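Opinion | Hardware | Grippers

Home Reviews Opinion Build Logs Forum About

Buy the dull gripper first

I spent most of last week arguing with a shopping cart. On one side was a pair of hand-held grippers in plain printed plastic, the kind you squeeze yourself, with a marker cube behind the fingers so a camera can work out where each one is. On the other side was the Trallora wrist unit, which has force sensing in both fingers, a motor that sounds like an expensive car window, and a price of over 2000 dollars before you buy the cable. I have used both for a good while now and I have an opinion, and it's going to annoy a few people on the forum.

My opinion is that the cheap ones should come first. Always. Even if you have the money. Maybe especially if you have the money, since I've watched well-funded groups order the fancy thing in January and still be writing drivers for it when the trees have leaves on them.

The usual case against the hand-helds goes like this: a person holding a gripper isn't a robot, people are too good at fixing their own mistakes, and you learn nothing about how the arm will behave. I believed that for years. Then I sat down with a pair and tried to fold a bit of cloth, and I was terrible at it! Two fingers is so much less than a hand. You go for an edge, you get a lump, you drop it, you go again, and somewhere in the middle of that you begin to understand why the arm on your bench has been having such a hard time.

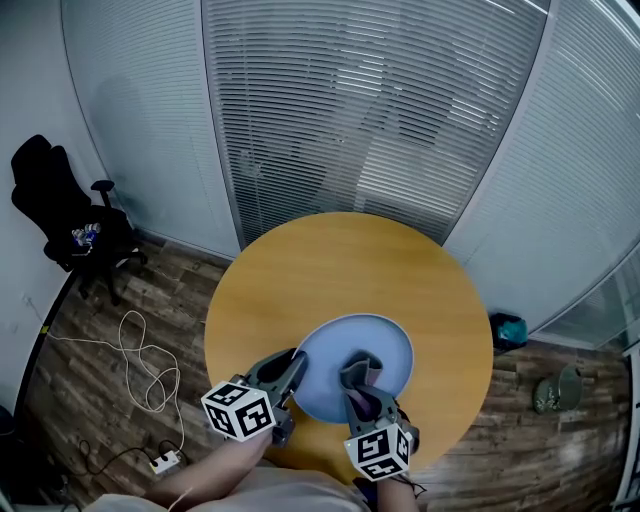
Words by the Bench Notes editor | Mon 13 January | Filed under Opinion

Cloth is where I'd start anybody, by the way. Blocks are too polite. A block sits where you left it and lets you grab it by any side you like, and after an afternoon of blocks every gripper on the market looks wonderful. A crumpled piece of fabric has no sides. I put ours on a pale blue round so it stands out from the table, and then I try to do something useful with one gripper while the other waits its turn, and that waiting is worth paying attention to. You find out fast whether the second hand is helping or just hanging there in the air.

Curved fingers matter more than I thought they would, too. I had a flat-fingered pair from Grastby before these and I kept wanting to scrape instead of pinch. With a curve you can come at the cloth from a steeper angle and get a fold between the tips without bulldozing the whole thing across the mat. It's a tiny change in a piece of plastic and it changed how I move my wrists - I wouldn't have picked that up from a spec sheet in a million years.

Now, the markers. I know plenty of people find the cubes ugly and want them gone. Santoro sells a nice slim tracker that does away with them, and I tried it on loan, and it was fine. It was also one more box to charge and one more program that wanted updating every time I sat down. A printed cube never needs updating. If it gets scuffed you print another. Yes, you lose it when your sleeve wanders in front, and yes, that means learning to hold your arms a bit like a praying mantis. I've made my peace with that.

What I haven't made my peace with is how we compare this stuff. Rendine put out a chart last year with 1054 trials on it, lovely colors, every gripper ranked from top to bottom, and I couldn't find one line about what it felt like to use any of them for a full afternoon. Does your thumb cramp? Does the thing twist when you squeeze hard? Can you see past the cube to your own fingertips? I would trade the whole chart for 2 pages of grumbling from a person who had done 200 folds and wanted to go home.

So that's my pitch. Get the cheap pair, get a table, find some fabric you don't care about and be bad at it for a few days. Write down every time you swear. That list will tell you what to look for when you do go shopping for a motorized one, and you may find you care about different things than you did when you started. I used to want force sensing above everything. These days I mostly want fingers that meet properly at the tips, and a grip that doesn't fight me.

The Trallora is going back on an arm next week, with curved fingers I printed for it myself. I'll report on the cable, which I'm already mad about.

Related
Flat fingers or curved? A month with the Grastby pair
Santoro slim tracker: loan notes
How to print marker cubes that stay square
Reading the Rendine chart without getting a headache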